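Kolau Community Boards > Home and Shop > Noise, neighbors, leases

Thread: Shared workshop unit, who pays for heat in winter?

temutar_tom
We rent a 262 square meter unit in the Onu building with three other tenants. One gas meter for the whole floor. The lease says utilities are "shared fairly" and nothing else. Until now we split by floor area. The December bill came in 40 percent higher than last year and the tenant with the smallest space says he is done paying for everyone else's open doors. He has a loading door too, so I don't fully buy it. How do other people split this?

vasance_blue
Floor area. It's the only thing you can measure without a fight. We tried splitting by hours of use and it lasted one winter. People stopped signing in.

Horațiu Preda
I disagree with floor area. I have 13 percent of the space in my building and my corner is a store room. I keep it at 8 degrees Celsius all winter and I would keep it colder if the pipes allowed it. The print shop next to me runs at shirt-sleeve temperature. Under floor area I pay for their comfort.

We went to heat meters on each branch line. The landlord paid for the fittings and we paid for the meters. The first bill dropped for me and went up for them, and they were unhappy, but they also started closing the door.

vasance_blue
Who reads the meters?

Horațiu Preda
I do, on the first of the month, and I email the numbers to all tenants with photos of the dials. It takes ten minutes.

temutar_tom
Our heat is blown air from two gas units on the ceiling, no branch lines. So heat meters are out, unless I am missing something.

grayladder
You're not missing anything. With ceiling units you can log the burner run time per unit. An hour counter on the gas valve circuit is cheap, have an electrician put it in. Then each zone pays for its own hours. It only works if each heater serves a clear zone.

If the zones are mixed, I'd do half by floor area and half equal shares. Write it down and have all four tenants sign it.

vasance_blue
Half and half punishes the small tenant again. He's the one complaining.

grayladder
It does, a little. He also has a loading door, per the first post. Give him a smaller equal share if that gets a signature.

temutar_tom
One heater covers us and the small tenant, the other covers the back two. So hour counters would settle half the argument. I was up by our heater this morning with the thermostat cover off and it has no spare terminals that I can see.
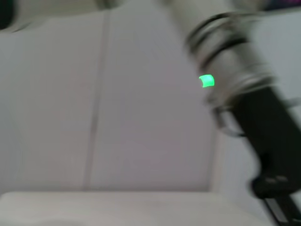
What we are going to try

1. Hour counter on each heater, wired at the unit and not at the thermostat. Electrician is coming to quote.
2. Gas bill split between front and back by burner hours.
3. Inside each half, split by floor area.
4. Strip curtain on both loading doors, paid by whoever has the door.

Horațiu Preda
Point 2 assumes both heaters burn the same amount of gas per hour. Check the rating plates. If one is bigger, multiply the hours by the rated input.

temutar_tom
Good point, will check. The back one is newer.

vasance_blue
I still say floor area. Post the next bill when you get it.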